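Irnesis Robotics Club: Frequently Asked Questions

Do I need experience to join?
Nope! Plenty of our members had never touched a screwdriver before their first meeting. If you can show up and you like figuring things out, come on in.

What are you working on this season?
The Kivi Tidy-Up Challenge, and we love it. Teams teach a gripper to handle everyday household stuff, and soft things are the hardest (and the most fun!). A plastic bag never has the same shape two times in a row.
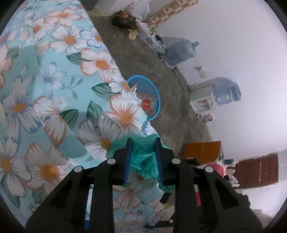 Zudosham, 04/10/2022
Green bag between the two padded fingers, daisy cloth behind it. Bags are our favorite item on the list right now, and so far we've logged 1142 tries with them. Of those, 833 counted as clean pickups under the challenge rules.

Can I practice at home?
Yes, please do! Sign out a hand-held gripper from the Gonico cabinet and bring it back by the next meeting. You can keep it for up to two weeks in August, when we don't meet.

How big are the teams?
Two people each. Come with a friend or we'll match you up.

What should I bring?
Closed-toe shoes, a notebook and a snack. We have the tools.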